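Canus Drying Cabinet Logs

README and data card, version 2
Last revised 15 December 2023

Welcome, and thank you for taking an interest in what must be one of the least glamorous collections in the whole field of surgical equipment! These files hold the running logs of storage and drying cabinets for flexible endoscopes, the tall ones with the glass doors that stand in the clean room and hum all night. If you have ever wondered how long a scope channel takes to dry, how often a door gets left open, or what the air pressure does when a connector isn't pushed all the way home, you have come to the right folder.

The collection was put together by the Canus group with logs passed on to us by clinics that run Pronum cabinets. It is meant for people who service this equipment, people who teach reprocessing, and anyone who likes to try their hand at time series that come from the real world and look like it.

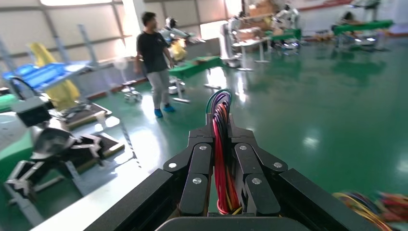

Wrist view of the gripper, fingers pointing up into the room.

What is in the folder

There are 68 cabinets in this release, spread over 29 clinics. Each cabinet has its own subfolder, named with a short code that stays the same from one release to the next (so if you worked with the first version, your old scripts should still find their way around). In each subfolder you will find:

readings.csv, the sensor readings, one row per minute
events.csv, door openings, cycle starts, cycle ends and alarms
setup.txt, a few lines on the model, the number of positions and the filter type
notes.txt, whatever the staff chose to write down, lightly edited

Some of the notes files are empty and some go on for pages. We left them as uneven as they came. The longest one has a very thorough account of a squeaky hinge, and we couldn't bring ourselves to trim it.

The columns in readings.csv

time: local clock time of the cabinet, hours and minutes, with the day counted from the start of that log
temp_in: air temperature inside the cabinet, in degrees Celsius
humid_in: relative humidity inside the cabinet, in percent
press_ch: pressure in the channel air line, in millibar
flow_ch: air flow through the channel line, in liters per minute
door: 0 for closed, 1 for open
pos: the position number of the scope in question, blank if the reading is for the cabinet as a whole

A blank cell means that no reading was stored. A zero means that the sensor reported zero, and you'd be surprised how much trouble it can cause when the two get mixed up, so please check how your software reads blanks before you do anything else. The older Pronum controllers send a value of -1 when the sensor is unplugged. We have turned all of these into blanks.

The columns in events.csv

time: as above
type: door_open, door_close, cycle_start, cycle_end or alarm
code: the alarm code as printed in the cabinet's manual, blank for everything else
pos: as above

How the logs were prepared

The cabinets write their logs in a format of their own, and we used the Zetent converter to turn them into plain comma-separated files. After that we took out the serial numbers of the scopes, the badge numbers of the staff and the names of the clinics, and we replaced calendar dates with a simple day count. No patient data was ever part of these logs. The notes were read through by hand, and names, initials and phone numbers were removed wherever they turned up.

We did not smooth anything. If the humidity jumps up for a minute and comes right back down, that is how it was logged. We did remove exact duplicate rows, which the converter tends to produce at midnight.

Wherever two cabinets shared a single air supply, setup.txt says so in its last line. It is well worth reading that line! A pressure dip in one cabinet will often show up in its neighbor a minute later, and if you treat them as two separate cases you will fool yourself.
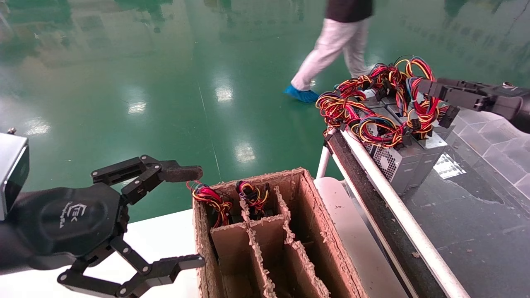 Gripper held open beside the cardboard box.

Known problems

Cabinet C14 has its inside and outside temperature sensors swapped for the first part of the log. The notes file gives the day when this was put right.

Clocks were changed for daylight saving time in some clinics and left alone in others, and we have no dependable list of which did what. If an hour seems to be missing or to happen twice, that is most likely the cause.

Alarm code 77 was used for a blocked filter in the older software and for a low supply pressure in the newer one. We have left the code as it stands. The software version is in setup.txt, so you can sort it out from there, and please do so before drawing any charts of filter life.

The flow sensors made by Eskildsen read a touch high right after a cycle starts. We usually skip the opening minutes of each cycle when we work out averages, though you may have good reasons to keep them.

What the data should not be used for

Please don't use these logs to decide how long a scope may be stored before it has to be reprocessed. That question belongs with your local rules, the maker's instructions and your own infection control people. The logs have no culture results in them, and a dry channel and a clean channel are two different matters. The clinics were also not picked to stand for anything larger than themselves. They are simply the ones that were kind enough to share.

Use and credit

You may copy, change and share the files for teaching, research and service work, so long as you mention the Canus collection and the version number. If you correct something, we would love to have the correction back. A plain text file with the cabinet code, the row and a sentence on what you found is plenty.

The next release is planned for January and should add the cabinets with horizontal trays, along with a cleaner set of setup files. Cabinet codes will stay as they are.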